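How to get your impounded car back after a drink-drive arrest

I've helped two members of my family through this now, one of them last January, and both times the car was the bit we hadn't given a thought to. You worry about the court date and the licence and the job, and meanwhile the car is sitting in a yard somewhere running up a bill. So I've written down how I'd go about it if I had to do it again (please, no). I'm not a solicitor, and you should talk to one about the charge itself. All I'm covering is the car.
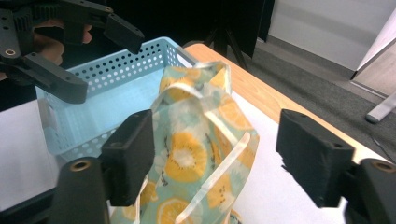 Éabha Foley

Step 1: Find out who has it

Ring the police non-emergency line and have the registration ready. Ask for the name of the yard, the phone number, and the reference the car was booked in under. Write the reference down and read it back to them. My cousin's car had been moved from the first yard to a second one in Gresville overnight, and we'd have had a wasted trip if I hadn't phoned before setting off.

While you're on, ask whether the car is being held as evidence. If there's been a crash it might be, and then you can't collect it until an officer signs it off. Get the officer's name and ask how you'll be told.

Step 2: Ask what it costs today and what it costs tomorrow

There's normally a charge for the recovery and then a separate one for each day of storage. Ask what time the day rolls over, too. Ours was midnight, and we got there at twenty to six in the evening feeling very pleased with ourselves!

We paid 1,039 in the end, which made my eyes water, and my uncle's came to 2,096 because he left it while he argued about whether he should have to pay at all. Pay first, argue afterwards. You can still complain once the car's back on your own drive, and it's a lot cheaper to do it from there.

Step 3: Get the papers together

Ring the yard and ask exactly what they want to see, then take a bit more than that. We took:

Proof of who owns the car
Photo ID for the owner
A recent bill with the owner's address on it
A valid insurance certificate
The driving licence of whoever was going to drive it home

Check the insurance properly. Lots of policies won't cover you to collect an impounded vehicle, and a temporary one often says so in the small print. I spent most of a morning on the phone over this, and the chap who finally sorted it (thank you, Dardo Sosa, you were very patient) told me to get the wording by email so I could show it at the desk. They did ask for it.

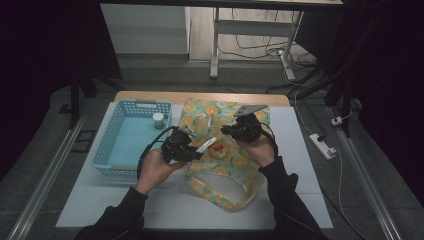

If the owner can't come in person, you'll probably need a signed letter naming you, plus their ID. Some yards want the original and won't look at a photo on your phone, so ask about that as well.

Step 4: Sort out a driver

If the person who was arrested has been banned, or is on bail with a condition not to drive, they can't take the car away. Not even round the corner. Take a friend who's insured on it, or book a recovery truck. Also check that the tax and MOT haven't run out. A truck felt like an extra expense on top of everything else, but with a cracked headlight it was the only sensible choice for us.

Step 5: Look it over before you sign

Walk all the way round and take photos of every side, the wheels and the dashboard with the mileage showing. If there's damage that wasn't there before, have it written on the release form before you put your name to it. Then check the boot and the glovebox for anything that's missing. Keep the receipt — your insurer or solicitor may well ask for it later, and mine wanted a copy of the release form too.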